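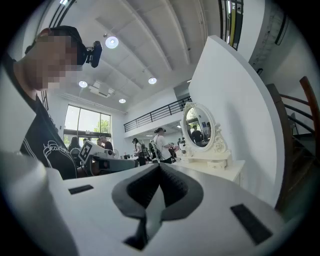 Dark cap, dark T-shirt, leaning forward.

When Marlene Bragança took the little house at the far end of Dulthorpe, the cat was already in it, sitting on the kitchen windowsill as though the rent were coming to her. She was a big grey creature with one torn ear, and since no one in the lane could say where she had come from, Marlene called her Nyitrai, after the name painted on the old coal shed, and put down a saucer of sardines.

They got along very nicely for 7 months, the two of them, with the wireless on of an evening and the good chair shared (mostly by Nyitrai, it has to be said). Then one night in June the cat didn't come in. Marlene stood at the back door in her slippers, rattling the biscuit tin and calling until her voice went, and by midnight Belmiro Torres from next door had come out in his dressing gown to call as well, which was kind of him, as he'd never cared for cats and sneezed at the very mention of them.
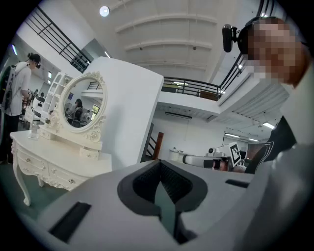
Leaning in, with a small camera on a black head strap.

They tried the allotments, and the churchyard, and the long wet ditch behind the bakery. It was Belmiro who thought of the coal shed. He got down on his knees, sneezing dreadfully, and held the torch under the door, and there she was on a heap of sacking, quite calm, with four kittens tucked against her like a row of warm buns.

"Well, you might have said!" cried Marlene, who was laughing and crying all at once and had sat down in the nettles without noticing.

Belmiro said he supposed somebody would have to take one. He said it twice more on the way back up the path, and by the time the kettle had boiled he was wondering aloud whether Vuto was a daft name for a ginger.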